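Lab diary, April 26, 2020

In which the cube wins again 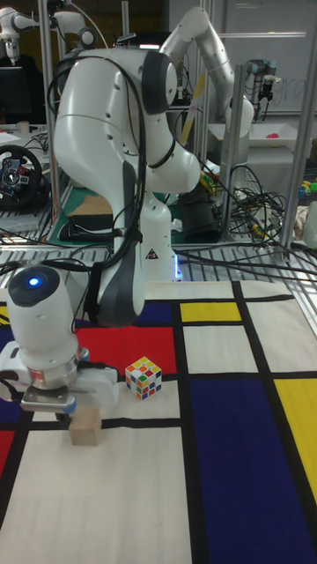

Block first, cube second. I have been saying this to Troels since the start of the month and he has been saying back that order shouldn't matter, the policy never sees the order, it only sees what is on the mat. He is right about the policy. I am right about my sanity, so we did the block first.

Block numbers were fine. We are up to 1805 demonstrations in the training set now, of which 900 are mine, and you can tell which ones are mine by how they approach from slightly too high and then hesitate, like a person lowering themselves into a cold lake. The policy has learned this faithfully. It hovers, it thinks about its life, it goes down. Montserrat says she can pick out my hover from across the room. She meant it as a criticism of the data and I have chosen to hear it as immortality.

The thing we are testing is dull to say out loud. You train on everything, then you throw out the demos where the operator paused longer than a threshold, train again, and see whether the robot gets better or only gets quicker at being wrong. Steinar's bet is quicker at being wrong. Mine was better. We shook on it, and the stake is who writes the related work section, so it's the most serious bet I've made since I got here.

Result for the block: no difference worth a sentence. Filtered and unfiltered both do it and both look smug.

Result for the cube: the filtered policy is worse. Same mat, same start poses, same 7 seeds, and it's worse on every one. It comes in fast, clips a corner, turns the cube a little, and then closes on where the cube used to be. The unfiltered one, with all my dithering left in, stops short and corrects before it commits. So the pauses were doing something. My guess is that people hesitate exactly when the alignment is bad, and by deleting the hesitations we deleted most of the examples of fixing it. Zoriana guessed this three weeks ago, in one line, in a comment on the shared doc, and all of us marked it resolved.

I un-resolved it this afternoon. It felt like the least I could do.

Steinar has technically won, although he won for a reason he didn't predict, and I spent part of lunch explaining why that should count as half. He ate his soup. I'm writing related work.

Other things, before I forget. The mat. Hortensia wants a run on a plain one, since a reviewer will certainly ask whether the arm is finding objects or memorizing which painted rectangle they sit near. I love the mat and would like it noted that it's the only piece of modern art I've ever spent this much time with. But she's right, and the plain cloth goes on tomorrow. If performance falls off a cliff I will have learned something awful about April.

Also need to vary the cube. We never re-scramble it between trials, and I could probably draw its faces from memory by now. Troels offered to solve it, as a "held-out condition." I said no. Then I thought about it for an hour and it's a decent idea, so I'll have to go back and say yes, and he'll be unbearable.

To do:
- rerun filter at 3 thresholds, since one is an anecdote
- label the pauses by hand, at least the cube ones (me, sadly)
- plain mat
- thank Zoriana like an adult
- related work

Went home late. Reached for a mug in the cupboard and noticed that I hovered.

Back to top | Contact | © 2020 Lab diary, all entries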